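**January, dye bench, Wonport workshop**

Wash-fastness on the Videll wool blend, second round. Swatches cut from roll 3813, orange and undyed, stitched in pairs. The Irier fixative went in at the end of the dye bath this time, with the bath held at a simmer until the color stopped moving. Pot was slow to come up – the small burner needs cleaning again.

Rinsed by hand until the water ran clear, then on to machine washing. Three washes per swatch, no softener, the same powder as last round. Drum wiped out before each load.

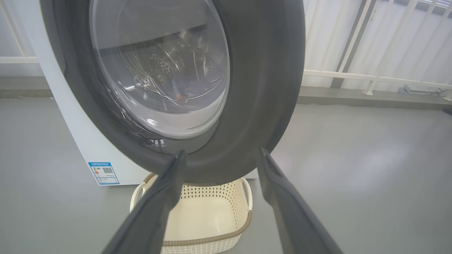
Does the fixative need a longer soak for wool than for cotton? Longer, and cooler at the start, or the outside of the yarn takes it all up and the core stays pale. I cut a few yarns across to check and the color went right through on all but one.

Undyed halves after the third wash: faint peach on the pair from the first bath, nothing I could see on the rest. The first bath was mixed with the old measuring jug, so I don't trust it. Remade the stock at 1000 ml in the glass flask and labeled it Vik 7, to follow on from the earlier notes.

Shrinkage is worse than I wanted along the length. Widthwise is fine. Will try a lower spin before blaming the yarn. 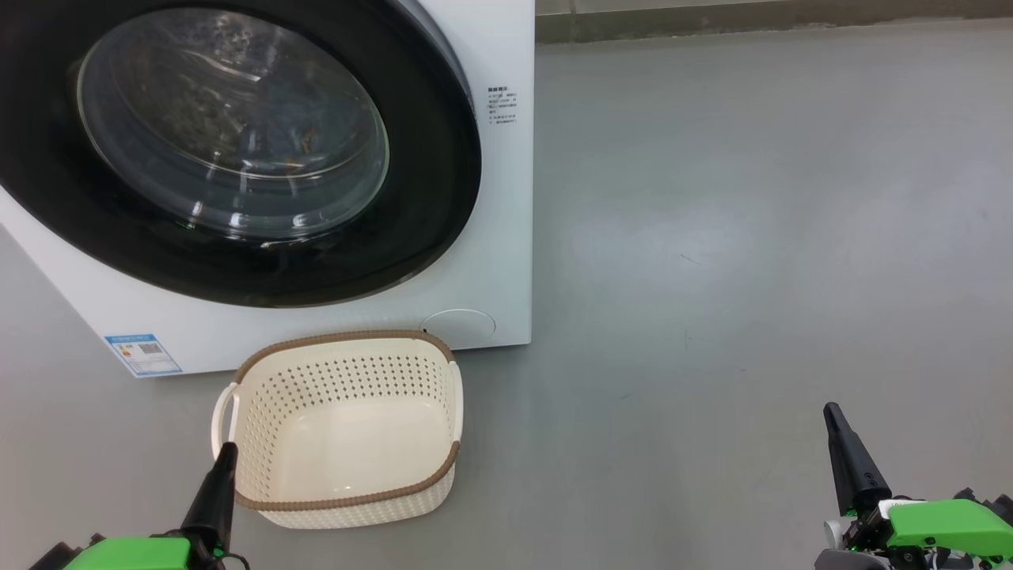

Reply from Wonport stores was that the peach tint could be loose dye left in the stitching thread, and that the last batch did the same until the thread was changed to polyester. Worth a try. Ordered a spool.

To do: clean burner, restitch the first pair, throw out the old jug.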